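Notes from the teaching bench

I've been holding the remote controls for almost 300 sessions now, and my shoulders would like everyone to know it. The task this month is laundry, small pieces only, clipped one by one onto a hanger. You stand at the station, move your own two hands, and the arms across the room copy you. Then the software people at Weritz take what you did and try to get the robot to do it without you. Simple! (It is so not simple.)

Berhanu Gebretsadik trained me on this, and his one big rule is to be slow and boring. My first week I was all quick little grabs, the way I'd hang socks at home, and hardly any of it could be used. The robot doesn't know you changed your mind halfway. It just learns the wobble. So now I bring the sock up with one side, wait, pass the edge to the other side, wait again, and only then go looking for the clip - and I talk to myself the whole way through, which the folks at the next desk have been very nice about.

Clips are the hard part. With your own fingers you feel the spring give, but through the controls you've only got your eyes, so you end up leaning sideways like you're watching a putt. I've gotten better at coming in from below and keeping the cloth pulled a bit snug. Blue cloth on first, then the sock, is my favorite order.

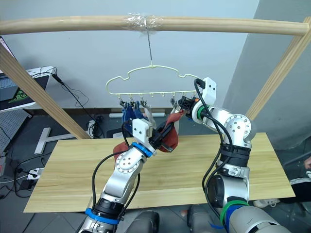

What's next

We're at 2,991 saved runs for the Mersha set, and 191 of those are mine from April alone, so yes, I'm bragging. Once we pass the review we move on to taking things off the hanger, and Berhanu swears it's easier. I tried it twice after lunch and dropped both socks, so we'll see.

If you'd like a turn on the controls, come find me at the Jedier bench any morning before ten. Wear comfy shoes, and give yourself a good half hour before you try a clip.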